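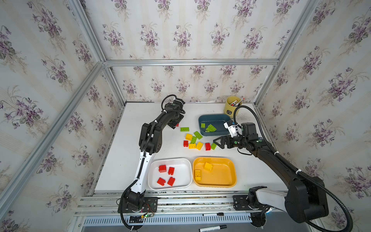 Robotics club report: the sorting task

When Mirko Benedetti told the Berkholm club that two arms would sort plastic bricks by color before the October open evening, I said I'd believe it when I saw the numbers. I now have some numbers, and I believe about half of it.

The job is simple to state. Red bricks go in the white bin, yellow in the yellow one, green in the dark teal one. A six-year-old manages this without a training budget. Our students have logged 705 attempts so far, and the sheet on the club page lists 164 as clean runs, meaning every brick in its bin and no human hand in between. Mirko calls that progress. Nives Monti, who wrote most of the code, calls it a baseline, and I trust her word more.

My complaint is with the word "autonomous" on the draft poster. The bricks come from the same box every time and the bins never trade places. Swap the white bin and the yellow one and then show me the count. Nives says the swap test is next – she didn't sound thrilled.

I will say that the students have learned a lot about cables, and the write-up is better than last year's. The Pimum entry form asks for 2 pages and they have 5, so somebody needs to cut. Drafts go to Nives. Anyone who wants to watch a session can come along, but bring a book for the resets.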